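Workshop notebook, 27 Mar 2023
Kollwood bench, second try with the sourdough crackers 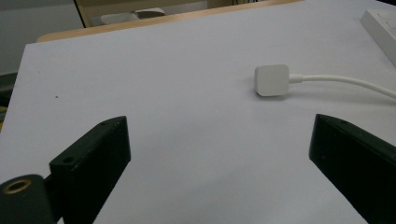

I write this before I forget, as with the January batch I waited a week and then could not read my own numbers.

Flour is the Wijaya wholemeal again, 1000 g, from the same sack. Salt 2 per cent. Discard from the fridge 300 g, olive oil 120 g, water by feel, which I know is a bad note to leave for others. Next time I will put the jug on the scale before and after.

The seeds went through the Grindero on the coarse setting. On the fine setting they become a paste and stick to the burrs, and it took me most of an afternoon to clean it in January. Please do not use the fine setting for sesame or for linseed. Pepper is no problem.

Dough came together quickly and was a bit stiff. I divided it in two halves. Half A rested on the shelf under a bowl while I washed up. Half B went in the fridge overnight and I baked it this morning.

Half A: it was springing back all the time during rolling. I could not get it thinner than a coin. The colour at the edges came long before the middle was done, so I have some that taste burnt and some that bend. When they cooled the bending ones did not get better. I put them back in the oven after it was switched off and left the door open a little. This helped more than I expected, and I think it should be a normal step and not a rescue.

Half B: much easier to roll. I could almost see the grain of the board through it. I docked it with a fork, brushed with water, then salt flakes. The flavour is more sour, which I like, but I am not sure that the market customers will like it. Colour is even except the back left corner of the tray, where our oven is always too hot. Somebody should turn the tray at half time. I wrote this also in January and then did not do it myself.

Storage: one jar from each half is on the shelf above the sink, labelled A and B. Please taste on different days and write in the back of this book, also if you have nothing special to say. "Still crisp" is enough. The Lastia tins close better than the jars, but we have only the small ones left and the crackers must be broken to fit.

Still open:
Is the oil too much? My fingers were greasy after half B, not after half A, and it is the same dough. Maybe it is only the thickness.
Rye instead of part of the wholemeal. I would start low.
The rolling pin with the rings for even thickness is missing. If it is at your home, please bring it back.
Order baking paper, the wide one.

Oven cleaned, crumbs from under the mixer also. The discard jar is fed and back in the fridge, bottom shelf.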